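Slide 1. Title
Parent-reported language measures in home visiting: what the Tostonard follow-up can and can't tell us. Leave up while people sit down. Acknowledge Callum Urquhart for the scoring scripts.

Slide 2. Why parent report
Direct assessment at 24 months takes a trained assessor and a cooperative toddler. Parent checklists cost less and sample behaviour across the whole week. Known problem: scores track parent literacy as well as child vocabulary. Say this early, it comes up in questions every time.

Slide 3. Sample
2362 checklists returned across 19 sites. Two sites (Nautiyal and Pultach) used the short form until November, so their totals are prorated. Don't read the table aloud. Point to the bilingual column – that is where the missing data sits.

Slide 4. Scoring in two languages
Three options: dominant language only, total vocabulary, conceptual vocabulary. Conceptual scoring counts "milk" and its Vietnamese equivalent once. Sơn Bùi's recoding moved 16 per cent of bilingual children out of the flagged range. Pause here. The children did not change, only the rule did.

Slide 5. Reliability
Home visitors re-administered the checklist after about 7 days. Agreement was good for nouns, weaker for verbs, poor for the gesture items. The gesture items were dropped from the composite. If asked why they stayed on the form: comparability with the earlier cohort.

Slide 6. What visitors did with the scores
Trekitz, the records system, displays a percentile with no interval. Visitors treated the 10th percentile as a hard line. Recommend displaying a band. Mention that the training module was revised but uptake has not been measured.

Slide 7. Limits
No hearing data. Fathers completed few forms. Attrition was higher in rental households, so the later wave skews toward families who stayed put. No causal claim about visiting should be drawn from any of this.

Slide 8. Next steps
Conceptual scoring as default. Percentile bands in the spring release. Small validation subsample with recorded play sessions, coded blind. Finish by 11:40 and leave the contact slide up for questions.
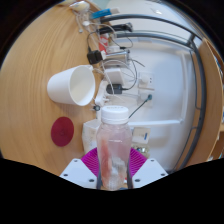

Callum Urquhart: On slide 4, could you give the flagged proportion under all three rules? The shift from total to conceptual scoring is smaller than the shift from dominant-only, and people will assume you mean the first.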